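How to Sort the Small Stuff on Your Workbench

Every bench collects tiny parts, and mine had collected enough of them by December to qualify as a geological layer. The method below takes an evening and costs 3 dollars, which is what Liapis in Navuvthorpe wants for a tray.
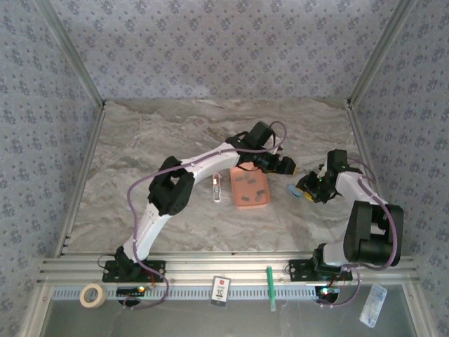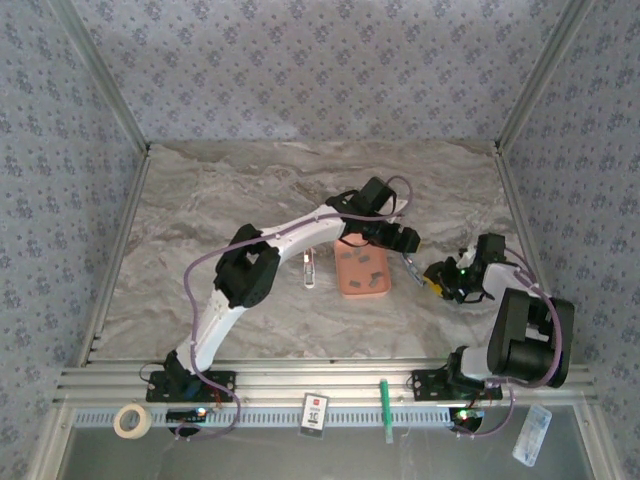
First, stop sorting directly on the bench. Small parts on a bare surface roll, hide and breed. Put them in a shallow tray with a low rim, and pick a color that your parts are not. Dark gray pieces on a salmon-pink tray are hard to lose, even on a marble-patterned top that would happily swallow a washer — and I say this as someone who owned a speckled gray tray for years.

Tip in one small handful at a time. Spread it out until nothing overlaps, then pull the odd ones first: bent, chipped, unidentifiable. Those go in a jar you will never open.

Next, set a timer for 60 minutes. When it rings, stop, whatever you think of your own momentum. Mistakes pile up after that, and you will file the spacers with the magnets.

Label each box before you fill it. Masking tape and a marker will do. I once bought Ladex labels, and they are still in a drawer, unlabeled.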